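Sorting the toy muddle with paper bags

I gave up on lidded plastic tubs last August. We had a tower of them from Skandon and every single one cracked at the corners, so now most of the small toys in our house live in plain brown paper bags with the tops left open. They cost next to nothing and they fold flat when I don't need them!

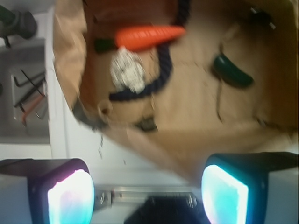

Play food is the worst offender for wandering off, I find, and it gets under everything (I once found a sausage in my boot). My rule is one bag for the lot and no fussing over what else ends up in there. A bit of mixing does no harm, so if the orange carrot shares with a length of navy rope or a crumpled white ball, I leave it be until the weekly tip-out. You want a bag wide enough to see the bottom when you look down into it – if you can't, it's too full and needs splitting in two.

Soft things need a bit more thought. Old cloths and dusters are lovely for dens and dolls' beds, but they spread out and hide all the little bits beneath them. I lift them out first and give them a shake over the table.
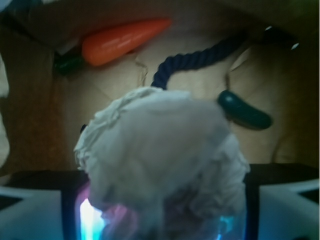 After that they go in a pile for the wash, and only then do I start on the hard toys. Plastic veg gets a wipe with warm soapy water and a good dry on a tea towel. Rope I just brush with a stiff nailbrush, as it takes for ever to dry out.

A word on the bags themselves. Rims go ragged quickly with children tugging at them, and you can put that off by rolling the top down a couple of turns before you fill it. I paid 39p each for my last lot from Erken and they've done very well.
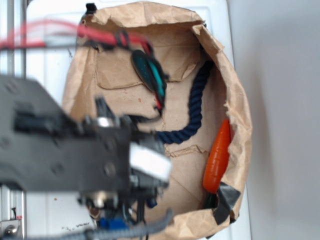 When one does get too tatty, I flatten it and use it under the paint pots, then it goes in the recycling. Keep a few spares behind the door.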